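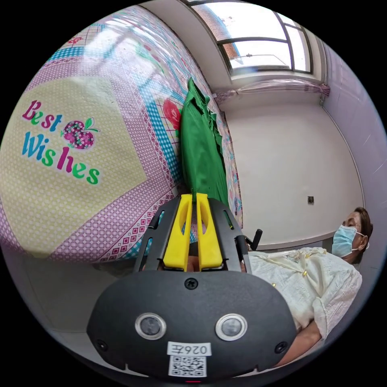 Figure 1. Yellow fingers closed on the end of a green garment, bedroom task.

Handout 6: The zero that was not zero
Course: Handling Robots in the Home, Pirholm Technical College
Revised Dec 21, 2023

Please read this before the lab. We will go through the fault log together, so bring your own copy.

1. Background

In October our group recorded cloth tasks with hand-held grippers in furnished rooms. The recordings were used to train the Skesidis arm, which has the same fingers as the hand tool. The training set had 1000 recordings. On the first day of tests the arm dropped almost every thin garment, but it held the thick ones quite well. At first we believed that the finger surface was worn, and we changed the fingers. The behaviour stayed the same.

2. What was wrong

When the hand tool is switched on, it takes the present position of the fingers as "closed, width zero". The operator must therefore close the fingers with nothing between them before the power comes on. In 71 recordings this was not done. A fold of cloth was already in the fingers, and the tool called this position zero.
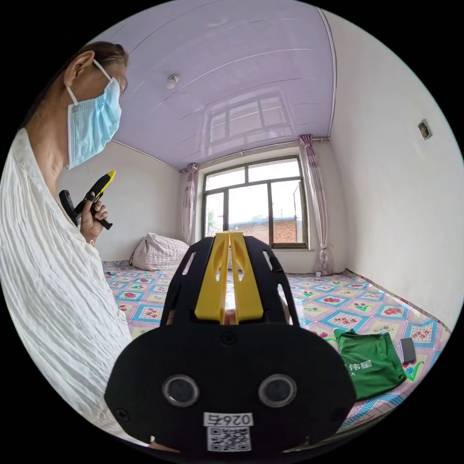

The error is small in millimetres but it goes through the whole recording. Every width is too low by the thickness of the fold. A grip on thin cloth can even get a negative value, and our Plukent software quietly changed negative values to zero. I consider this the more serious mistake of the two, as it removed the only sign that something was wrong.

3. How it was found

A student plotted the smallest width of each recording. Good recordings end a little above zero when cloth is held. The bad ones had a long flat line at exactly zero.

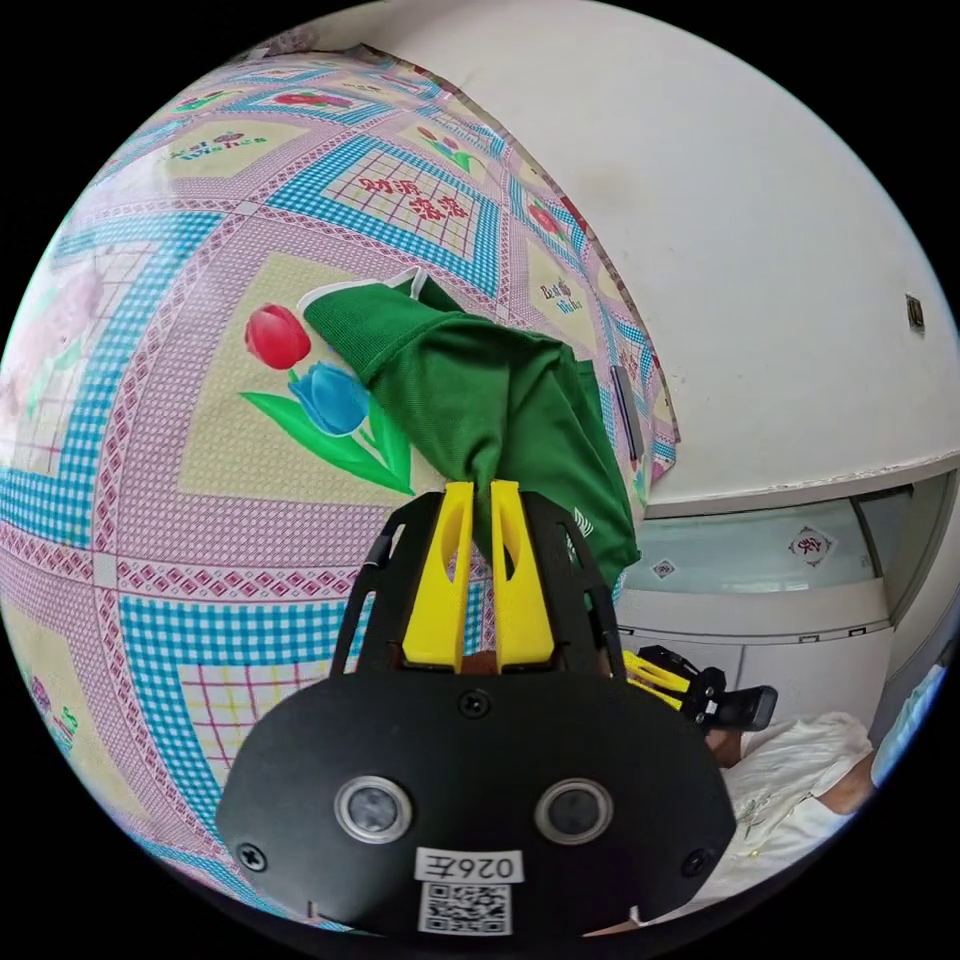

Figure 2. Cloth between the fingers. A second gripper is in use at lower right.

Where two grippers are used in the same task, check each one separately. In 16 of the bad recordings only one tool had the wrong zero – the other looked perfect, and the pair passed the old check.

4. Safety

Wrong widths can also make an arm close too far. On the Skesidis arm the Pichler force limiter stopped this, but do not depend on it. Keep your hand away from the fingers during the first cycle after any new zero.

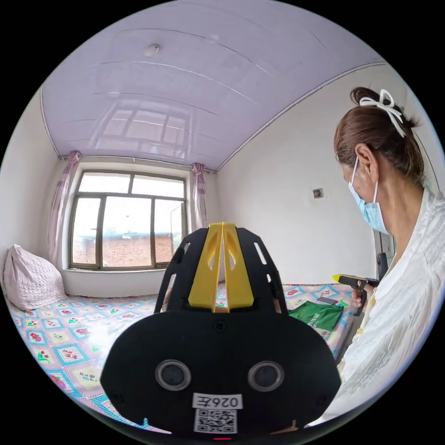
5. Procedure from now on

Empty the fingers and close them fully.
Switch on and wait for the ready signal.
Open and close one time, and read the width.
If it is not zero, switch off and start again.
Write the reading in the log, for each tool.

6. For the lab

Plot the widths in file 17 and mark where you think the zero is wrong. Explain in a few sentences why a check on the average width would not find it.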